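# How does a library know where a book goes?

Every library book has a label on its spine. The letters and numbers on it are the call number, and they work like an address.

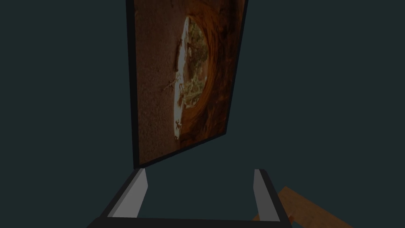

Stories are shelved by the author's last name. A book by Kalliopi Psarras goes under P.

Fact books are grouped by subject, so two books on volcanoes stand side by side.

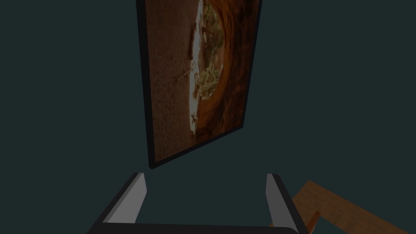

*Credit: Perkora*

Read the number from left to right. Book 56 comes before book 414.
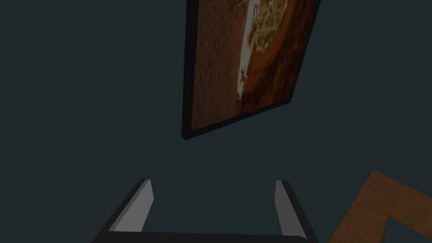 *A picture in a black frame, on a dark wall.*

Can't find your book? Look on the return cart – it may be waiting there.
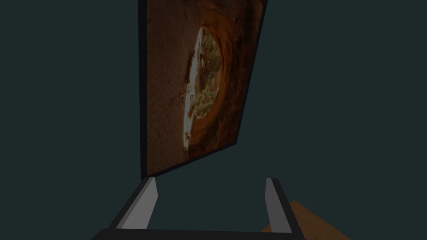
Then ask at the desk.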